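Workshop Tips: Chain Care on a Small Commuter Motorcycle

A neglected chain wears out the sprockets along with it, and replacing all three parts costs far more than a can of lube. These notes apply to most single-cylinder bikes with a sealed (O-ring or X-ring) chain. Where your owner's manual gives a different figure, use the manual.

Interval

Clean and lubricate every 600 km, or sooner after a ride in heavy rain. On dusty roads, such as the unpaved stretch out past Hetville, cut the interval in half. Write the odometer reading on a strip of tape inside the seat cover.

Cleaning

Put the bike on a paddock stand with the engine off and the transmission in neutral. Turn the wheel by hand only. Never run the engine in gear to spin the chain - fingers get pulled into the sprocket that way.

Use kerosene or a cleaner marked safe for sealed chains. Gasoline and brake cleaner attack the rings. A soft brush is enough; wire bristles cut the seals. Wipe the chain down with a rag and leave it for 14 minutes before applying lube.
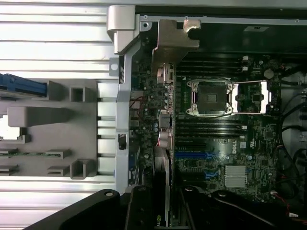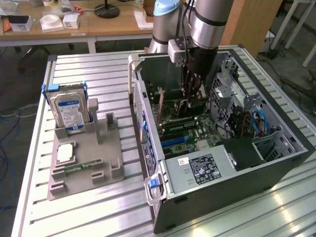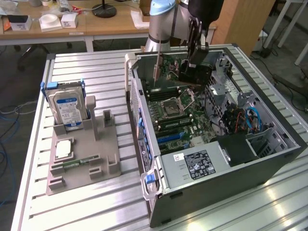
Lubrication

Aim the spray at the inside of the lower run, where the plates overlap the rollers. Two full turns of the wheel will do. Extra lube ends up on the rim and the rear tire. Apply it after a ride while the chain is still warm, then let it sit overnight.

We have used both the Arnier wax and the Kellum gear oil. The wax stays cleaner. The oil is cheaper and has to be wiped off more often.

Slack

Measure at the midpoint of the lower run, with the bike on whatever stand the manual calls for. Push the chain up, then down, and read the total movement. Check at several wheel positions, as chains do not wear evenly, and set the slack at the tightest one.

Loosen the axle nut, turn both adjusters by the same amount, and compare the marks on each side of the swingarm. Swingarm marks can be off - a straight rod laid against the rear sprocket is a better check. Tighten the axle nut to the specified torque and measure again. Slack often changes by a few millimeters as the nut comes tight.

Replacement

Pull the chain away from the rear sprocket at its rearmost point. If half a tooth shows, order a chain and both sprockets as a set. After fitting, recheck the slack at 200 km.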